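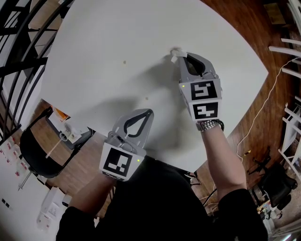
White table, both grippers on. Right one closing on the small white piece near the far edge, left one open.

9th November

Long session in the shared room at Pralville, so I'm writing this up before I forget which screws I put where. (Majdi, if you're reading this looking for the 2 mm hex key, it's in the lid of my box. Sorry!)

Main job was the finger pads. The old pads on the right gripper had gone shiny at the tips and small parts kept squirting out sideways, so I pulled both of them and stuck on the softer black stuff Raghda ordered in July. Cleaned the printed fingers with alcohol first, let them sit while I ate a sandwich, then pressed the pads on from the base toward the tip. Going the other way traps a bubble right at the curve, I did that on the first one and had to peel it off and start over. Both pads on the left are new too, same sheet.

First thing I tried was the small white part, since it's the one that gave me grief all of last session. I did it at the far edge of the table on purpose. When my arm is stretched out I can't get my wrist square to the thing and I end up coming in at a slant, and slanted is where the old pads were worst. Much, much better now. Feels almost sticky. I could pick it up with just the front third of the fingers, which I've never managed with this pair.

Then the boring half, which was travel. The right hand closes all the way and the encoder reads 3 when it should read zero. I re-zeroed it with the fingers pinched shut, opened and closed it a bunch, and it went back to 3. So it isn't drift, it's the new pads being thicker than the old ones and the fingers stopping early. Duh. I put an offset in the config for the right and left a comment next to it so Arsen doesn't "fix" it for me again. Left reads clean, no idea why, maybe those fingers were printed a hair thinner. Need to put calipers on them.

Open position on the right is 168 on the encoder, wrote that on the tape inside the case.

Markers: I swapped the tall plate onto the right gripper, the one with two squares stacked, and left the single on the left gripper. Tamer's argument was that with two you still have one to look at when the hand tips forward, and I think he's right. On the long reach I used to lose the pose completely for a moment and then the track would jump. I recorded a reach-and-return a bunch of times and went through the log: 1,000 samples, right hand missing in 41 of them. Nearly all of those are in one clump, at the end of the reach where I twist. I can live with that for now. If I want the left to match I have to print another plate, and the Semaan printer is still doing the thing with the first layer, so that's waiting.

Green lights on both the whole time, no dropouts on the link. I had half expected the right one to go, the connector on the board was wiggly and all I did was push it in and put a dab of hot glue on the side. Ugly but it's holding.

Stuff that bugged me:

The white parts on the white table. My own fault. Hiba has been saying for ages that we should throw a dark cloth over it, and after squinting at the footage I'm ready to admit she has a point. On the other hand a cloth slides around, and I like that this table wipes clean and that the corners are rounded (I walk into it constantly). Maybe a sheet of gray card taped down?

My hands get tired. The trigger spring from Lindemex is too stiff for anything over twenty minutes or so, and by the end I was squeezing with my whole forearm. There's a lighter one in the same size. Ordered two.

The white cable on the floor. I stepped on it, twice. Needs to go along the wall or get taped, I don't care which.

Also tried wearing the watch and not wearing the watch, in case the metal band was knocking against the handle on the right. Couldn't tell any difference, so the watch stays on.

Next time:
- calipers on all the fingers, write the numbers HERE and not on a napkin
- print second plate for the left, if the printer behaves
- swap springs when they show up
- same reach test again with the gray card down, compare the missing count
- ask Raghda if there's any of the pad sheet left, I'd like a spare set cut before these wear out

Put the cutoffs from the pads in the Prenero tin with the other rubber bits.

Recent entries
Trigger spring, first try
Finger print number two, warped at the base
Re-gluing the handle (Arsen)
Notes on the tracking jumps (Tamer)
Shopping list for the shared room
Older entries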